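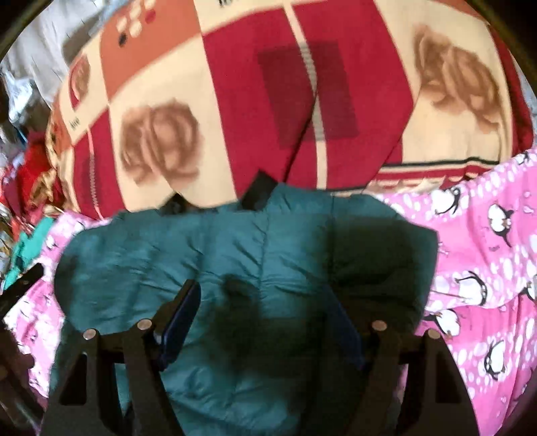
A teal puffer jacket laid out on a bed.

The case for owning one winter coat

By Honeylyn Ignacio

Every February the stores in Uvport mark down their winter coats, and every February people who already have a coat buy another one. I did it for years. At one point I had five, and I wore the same one nearly every day.

I think most adults need one good winter coat and should keep it until it can't be repaired. I know this sounds like scolding. Coats are fun to buy, and a new one in a dark month can lift your mood for a week or two. But a coat takes up more room than almost anything else you wear, and in a small apartment that matters.

The usual objection is money. A coat that lasts costs more at the start, and plenty of families can't put down that much at once. I take that seriously. Secondhand is the best answer I know. Last winter I found a quilted coat at the thrift store in Clunby for 17 dollars. The zipper pull was missing and the lining had a small tear. A new pull cost 2 dollars, and the tear took me one evening with a needle and thread.

Gijs Van Damme, who runs the alterations counter two doors down from my office, told me that most of the coats people bring him need a zipper or a cuff. He also said many customers ask the price, then decide to buy new instead. I understand the math, but I think it leaves out the coat you already like – the one with pockets in the right place.

Schools could help here. Mine taught sewing until I was 16, and I still use what I learned. An hour on buttons and zippers would serve more students than much of what replaced it.

My other four coats went to the winter clothing drive. I kept the one from Clunby, and it needs a new snap at the collar before next season.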